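Triketcombe Table Tennis Club, minutes of the equipment meeting, June 2022

Apologies: none. The May minutes were accepted with one spelling change (Steinbach, with a c).

## 1. Paddle cases

The club cases are to be checked before the Steinbach trip. The red case with the black piping and the mesh pocket was on the table for this item.

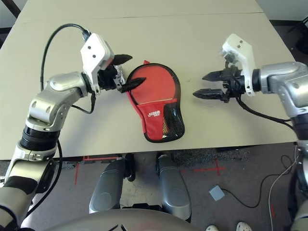 ## 2. Storage and labels

Ashton Tawhiri proposed that each case get a name tag tied at the handle end, with the paddle number on it. Agreed. Marker on the red fabric was ruled out.

Balls are to be kept out of the mesh pockets on trips and packed in the tub. The pockets may be used for a spare cloth or edge tape.

The price from Nosero for new cases is $487, delivery included. Vustico has not replied. It was agreed to wait two weeks and then order from Nosero if there is still no answer. The equipment account stands at $1,606.

Cases go on the shelf lying flat, logo side up, handles toward the front. The same type of case as in item 1 will be the standard, in red, with the rounded head and black edging.

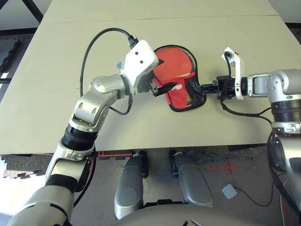
Uwe Hellwig asked whether the standard had to be red, as the juniors already have blue ones that are in good shape. Agreed that the blue cases stay in use until they wear out.

## 3. Other business

The key to cupboard 129 is still missing. Ashton will ask at the front desk.

Old rubbers to be thrown out before the next meeting.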